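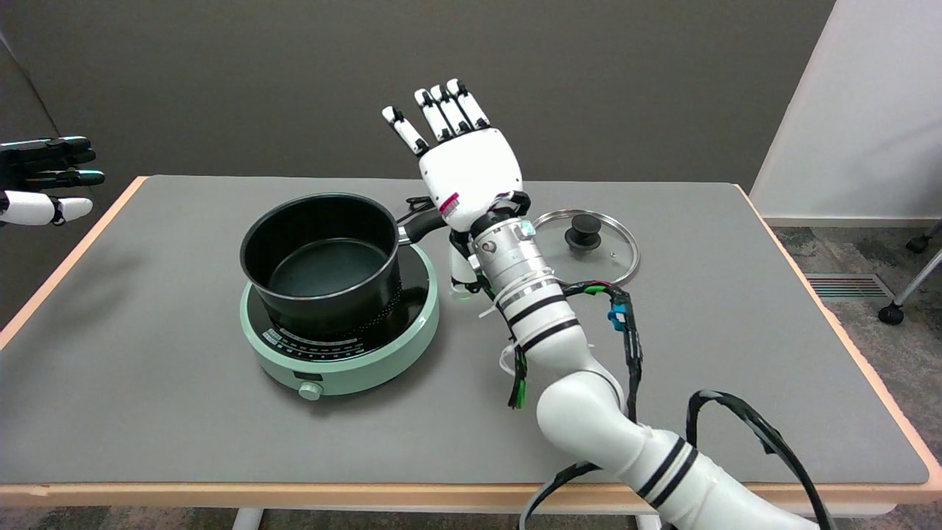 O posto de confecção da sala de apoio do edifício Nolmont foi verificado em 6/4/23, nos termos do procedimento interno relativo a placas de indução portáteis. A verificação incide sobre a placa, o recipiente, a tampa e a superfície de apoio. A placa verde-menta encontra-se na mesa de tampo cinzento, com uma caçarola preta antiaderente, vazia, sobre a zona de aquecimento, e a tampa de vidro está pousada à parte, no tampo. A disposição é aceite para efeitos de arrumação, desde que a placa esteja desligada.

Posto: sala de apoio, Nolmont
Entidade verificadora: Fomasside
Periodicidade: de 30 em 30 dias

1. Superfície de apoio estável e nivelada.
Conforme. O tampo não oscila sob pressão manual.

2. Afastamento entre a placa e a parede.
Conforme. Mínimo exigido: 8 cm.

3. Recipiente centrado na zona de aquecimento.
Conforme. Reposicionar sempre que o recipiente seja retirado para lavagem.

4. Pega do recipiente firme e sem folga.
Conforme. A pega não deve ultrapassar o rebordo da mesa durante a utilização.

5. Revestimento antiaderente sem riscos profundos.
Conforme. Mantém-se a proibição de utensílios metálicos.

6. Tampa sem fissuras, com orifício de vapor desobstruído.
Conforme. O orifício deve ser limpo com escovilhão fino.

7. Botão de comando com retorno à posição de desligado.
Conforme com reserva. O botão roda com alguma resistência. Reavaliar na próxima verificação.

8. Cabo de alimentação sem dano e tomada de uso exclusivo.
Conforme. Não é permitida a ligação a extensões múltiplas.

9. Instruções de utilização afixadas junto ao posto.
Não conforme. A folha afixada é a versão de outubro e deve ser substituída pela versão em vigor.

Comentários à verificação

O ponto 4 suscitou dúvidas de interpretação em verificações anteriores. Esclarece-se que a pega pode ficar orientada para o lado ou para o fundo da mesa, ficando vedada a orientação para a zona de passagem.

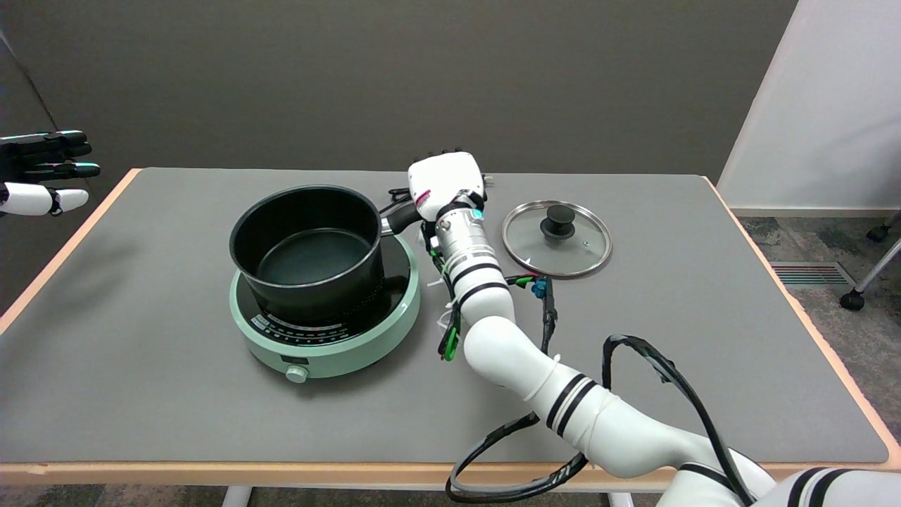

Kuro observa que o ponto 4 deveria abranger também a tampa, dado que o vidro pousado perto do rebordo pode cair quando se levanta o recipiente, e pede que seja fixada uma distância mínima. Acrescenta que a resistência do botão já tinha sido comunicada verbalmente e solicita que a reserva do ponto 7 fique registada com prazo.

A observação relativa à tampa foi aceite e será integrada na próxima revisão da lista. Quanto ao botão, fixa-se a reavaliação para a verificação seguinte, sem prorrogação. Até lá, o posto pode ser utilizado em potência reduzida, por períodos de cerca de 62 minutos no máximo, com presença permanente do utilizador.

Resultado global: apto com reserva (ponto 7) e uma correção pendente (ponto 9).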